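We use cookies to remember your reading preferences and to count visits. Accept all | Manage settings

Household table

A household table, in the sense used here, is a flat surface on legs, bought for meals and used for everything else. It is among the oldest forms of domestic furniture and among the least obeyed. The type treated in this article is the pale wooden table common in northern homes, of which the Indano, made at Verkivberg, is a familiar and much-copied model.

Name and form

The word covers a good deal of furniture that has little in common beyond being at elbow height. Makers distinguish dining, kitchen and work tables; owners do so until the second week. The Indano was sold as a dining table for 4, the smaller Maltetti as a desk, and both are found under the same heaps of post.

Corners are usually rounded on later models. Early Verkivberg tables had square ones, which were admired in the showroom and met at hip level in the dark. Some tabletops have a round hole through them, a feature borrowed from office furniture and meant, on the tables that left Verkivberg with one, for a lamp flex. In practice it receives crumbs, pencils and the occasional small coin, all of which can be recovered from the floor underneath.

Occupation by cats

Most accounts of the household table consider the people who sit at it. A fuller treatment has to allow for the cat, which regards any raised flat surface as its own and any paper on it as bedding. Long-haired cats are the more visible tenants. Ginger fur shows up well against blond wood, though better still against dark trousers, to which it will shortly move.

Attempts at eviction have a long and poor record. Lifting the animal down is effective for as long as it is being held. Rustling, clapping and stern use of the full name are recorded in many households, with no agreed result. Double-sided tape along the edge is sometimes advised, chiefly by people who have not had to remove double-sided tape.

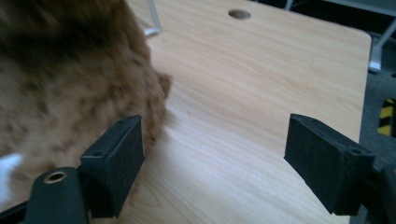 Grain and finish

Pale tabletops are valued for their grain, which may run straight or wander across the board in long curves. Where the curves close into tall loops, joiners speak of cathedral grain, a grand term for something generally seen under a cereal bowl. Verkivberg's catalogue once offered buyers a choice of straight or looped figure. The choice was dropped when it was found that customers picked one, received the other and were perfectly happy.

Daylight flatters the surface and also reports on it. A table that looks spotless at breakfast may show every ring and smear by 15 minutes past noon, when the sun comes round. Owners have been known to solve this with a curtain.

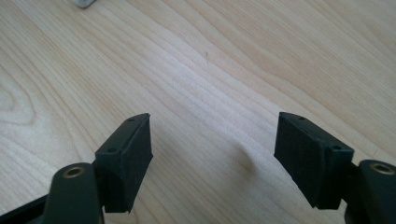 On the matter of polish, Vlad holds that a table wiped with a damp cloth and then a dry one needs nothing else, and that wax mostly gives the cat hair something to stick to. The opposing school recommends a thin coat of oil every March. Both schools own tables with rings on them.

Clearing

Clearing a table is the act of moving what is on it to a chair. True clearing, in which objects return to the rooms they came from, is rarer and tends to come before visitors. An Indano owner's leaflet suggested allowing 14 minutes for the job. It did not say what to do with the keys that fit nothing.

Plastic bags are a stubborn class of table-dweller. A clear one is easily overlooked on light wood, and once noticed is kept in case it comes in handy. It should not be left within reach of a cat, which will lick it, sit on it or put its head in it, and the last of these is dangerous.
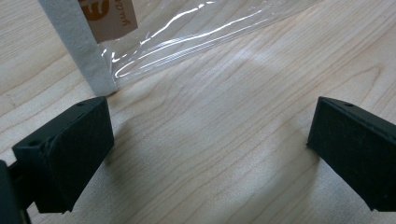 Vol. 4, p. 90

Repair and disposal

Scratches on a solid top can be sanded along the grain. Veneered tops forgive very little sanding and should be treated gently, or covered with a cloth and never mentioned. Loose legs are tightened from below, a position from which the owner also learns what has been stuck there over the years.

Old tables are seldom thrown out. They pass to the spare room, then to a younger relative, then to the shed, where they hold paint tins and, in warm weather, the cat.

See also: Chair (as wardrobe); Crumb; Tablecloth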